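Office Pedal Bins and Liners — Frequently Asked Questions
Solheim Facilities Supply > Help > Waste and Liners

Which liner fits the Idden pedal bin?
Order liner 346, sold in rolls of 40. The Ormont liner is cut for the taller hall bins and bunches under the lid if used in an Idden.

Does the color of the liner matter?
Not to the bin. Check your building's waste rules first, as some sites reserve certain colors for recycling.

How do I fit a new liner?
Open the lid, push the liner down to the base and fold the top over the rim. Press out trapped air with the back of the hand. Leave enough overhang to grip on removal, but keep it clear of the hinge.

How full can the bag be?
Stop 2 inches below the rim. Overfilled bags hold the lid open and tend to split at the seam.

The lid no longer closes fully. What should I check?
Look for liner film caught in the hinge. If the hinge is clear, press the pedal several times and check that it returns freely. Carpet fibers collect under the pedal and can be removed with a stiff brush.

Where should the bin stand?
Near a wall, pedal facing the room, with the lid free to open. On carpet, keep chair legs off the pedal side.
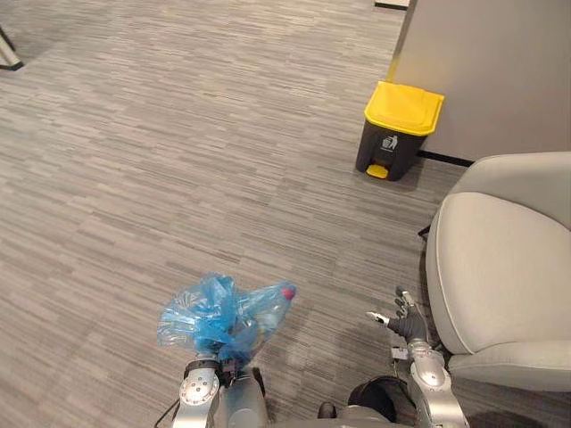

Pedal bin with yellow lid and pedal, office carpet; blue plastic bag at left.

Can the bin be washed?
Yes. Take out the liner, wipe the inside with mild detergent and let it dry with the lid open for 20 minutes. Do not use solvent on the lid.

Are replacement lids and pedals available?
Lids are stocked. Pedals are supplied only as part of the Mutiler repair kit, together with the link rod and clips.

Can I return an opened roll of liners?
No. Unopened rolls can be returned through the Orders page — keep the packing slip.

Related: Liner size chart | Spare parts | Orders and returns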